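Skutus Bench Rules: Frequently Asked Questions
Last updated Jul 17, 2018

Which arm speed applies during task board trials?
Manual mode is limited to 70 mm/s inside the enclosure. Automatic mode follows the limit on the cell card.

May I reach in while the arms are powered?
No. Press the stop, wait for both drives to report idle, then enter.

How is gripping force set?
Start at 30 N for buttons and switches. Anything above 46 N needs sign-off from the Adutdale lab — a note in the log is enough.

Do the patch cables count as consumables?
Yes. Replace the full set at 4,000 insertions or at the first bent plug, whichever comes first.

What is the start state for the board?
Centered on the tabletop, handles to the left and right, button module on the left. Record the knob and switch positions before each run.
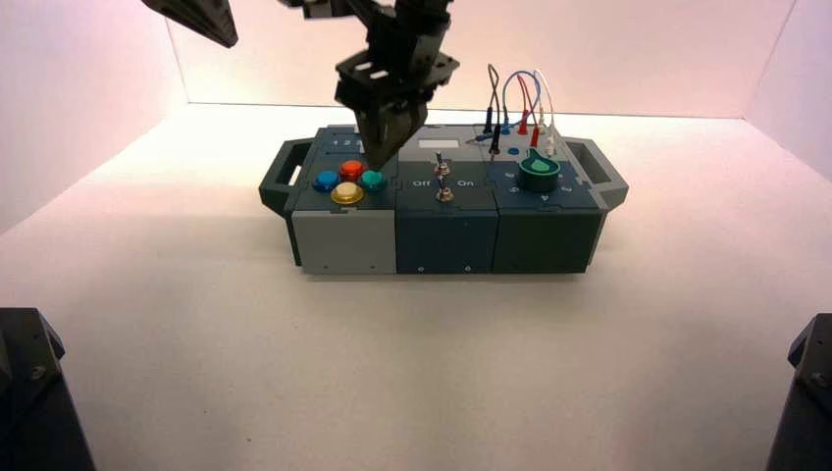
Sundaram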